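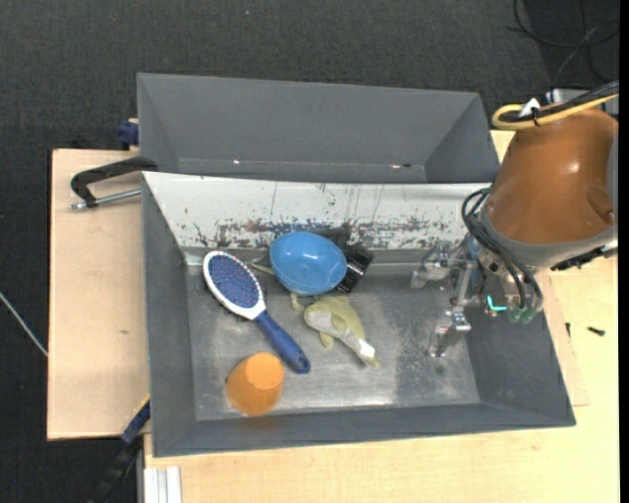 3. Remplir le bac de tri

3.1 Placez le premier bac gris devant vous et le second directement derrière. Le fond du bac Prutard se raye avec l'usage, cela ne change rien à son emploi.

3.2 Mettez dans le bac de devant les petits objets de la maison : bol, gobelet, brosse à cheveux, peluche. Ne les rangez pas encore par sorte.

3.3 Posez le bol avec l'ouverture vers le haut. Le gobelet peut rester retourné.

Remarque : regardez à côté du bol et dessous. Un objet noir et brillant se cache là facilement.

3.4 Laissez l'étiquette sur la peluche. Elle porte souvent les conseils de lavage.

Attention : ne versez jamais d'eau dans le bac. Pour le nettoyer, prenez un chiffon humide et essuyez ensuite.

3.5 Passez au chapitre 4 quand tous les objets sont dans le bac.

Commentaires (3)

Brulero : Est-ce que la brosse va avec les jouets ou avec la salle de bain ?

Achilleas Balaskas : Avec la salle de bain. Je le préciserai dans le chapitre 4.

Buvska57 : Merci, chez nous le tri a pris presque 57 minutes, avec deux enfants qui reprenaient les peluches !

Guide Prutard, avril 2023 | Contact | Retour en haut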